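Saisie de petits flacons sur surface plane : galerie du poste de mesure

Mise en ligne : 18 décembre 2023
Projet Golidix -- lot « manipulation fine »
Responsables : Sebastián Vergara, Maximiliano Espinoza

Cette page complète le rapport d'étape du projet Golidix. Elle regroupe quelques vues du poste sur lequel la politique de saisie Praditz est apprise puis évaluée. La tâche est fixe : prendre un petit flacon sur un tapis violet et le déposer en un point désigné, sans toucher au reste de la table. La politique reçoit les images des caméras et la configuration articulaire ; elle ne dispose d'aucun modèle géométrique des flacons.

Le jeu d'apprentissage comprend 2835 démonstrations téléopérées, dont 1895 retenues après filtrage. Ont été écartées les séquences comportant un arrêt prolongé de l'opérateur, une perte de synchronisation entre caméras ou un contact avec le tapis dépassant le seuil d'effort. L'évaluation porte sur quelque 200 essais par condition, positions de départ tirées au hasard.

1. Vue d'ensemble

La caméra fixe sert à l'annotation et au contrôle a posteriori. Elle est exclue des entrées dans la variante dite « poignet seul ».

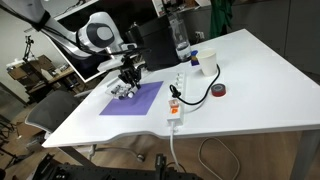 Le repère de la table est recalé au début de chaque série sur les coins du tapis. Les objets extérieurs au tapis ne sont ni normalisés ni retirés : multiprise, câbles, gobelet en papier et ruban adhésif rouge font partie des conditions d'essai, et leur disposition varie d'une série à l'autre. Une version antérieure, apprise sur table dégagée, perdait nettement en précision d'approche dès qu'un objet clair apparaissait en bordure du champ. L'ajout de fond encombré dans les démonstrations a réduit cet écart sans le supprimer.

2. Caméra de poignet, barquette et flacon isolé

Deux configurations coexistent ici. Le flacon isolé, debout, correspond au cas nominal. Dans la barquette transparente, un flacon est debout et les autres sont couchés ; le rebord renvoie des reflets que le réseau confond parfois avec une arête de bouchon. Les doigts masquent une partie de la barquette, occultation que nous conservons telle quelle dans les données -- un masquage logiciel des doigts a été testé par Espinoza, sans gain mesurable.
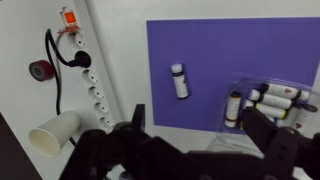 3. Caméra de poignet, flacon debout

Le cas nominal vu de plus près. Le critère suivi est l'écart latéral entre l'axe du flacon et le plan médian de la pince, estimé sur l'image avant l'ordre de fermeture. Un décentrage modéré est toléré : le premier doigt en contact pousse le flacon vers l'autre. Au-delà, le flacon bascule, et l'essai est compté comme échec même si la prise aboutit ensuite. La correction en boucle fermée reprise de la méthode Makholm agit uniquement dans cette dernière phase.
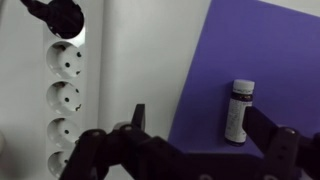 Caméra de poignet : flacon debout entre les doigts ouverts, plus proche du doigt droit.

Suite des travaux

La prochaine campagne est prévue en janvier sur le site de Paredes, avec 2 hauteurs de table et le même protocole de filtrage. Les courbes de réussite par condition figurent dans l'annexe du rapport d'étape. Les demandes d'accès aux séquences annotées sont à adresser à Sebastián Vergara.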